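Jan 10, 2022 – puck rebound notes, rink lab

Froze all 56 pucks overnight. Gerrit shot the first batch on the Ulard rig, 200 N preload, same board panel as in November.
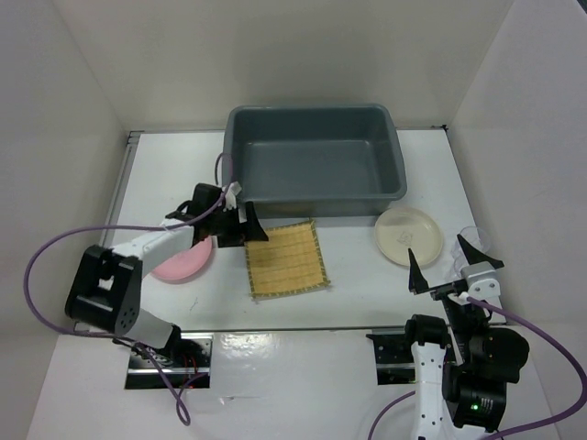
Bench with the tub, mat and plate.

Rebound was lower than in November on nearly every shot. Denise thinks the panel has softened near the kick plate. I want to swap the panel before blaming the pucks.
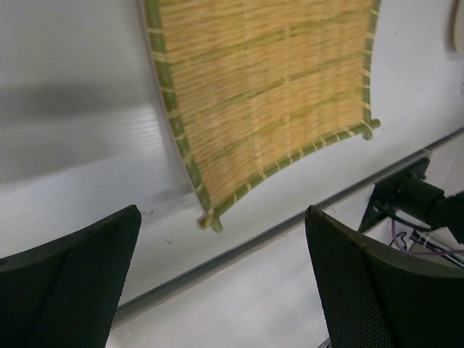 The Makhubela pucks chip at the edge sooner than the Tosinstead ones. Shot 109 took a piece out of the knurling – bagged and labeled.

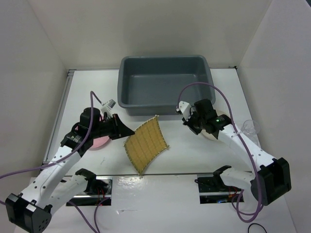 Frida has the running total at 2,955 shots since the rig was rebuilt. Spring is due for a change; Marietjie to order.

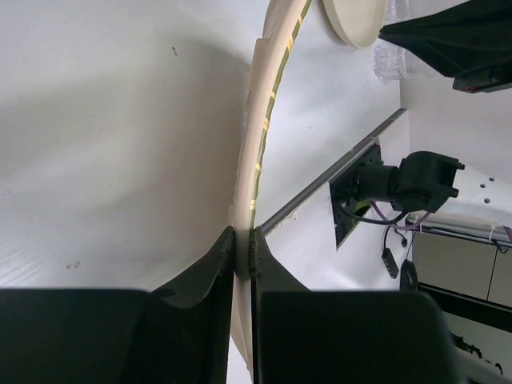
To do
New panel on the rig.
Reshoot the first batch, same order.
Ask Mwanaisha for the freezer log.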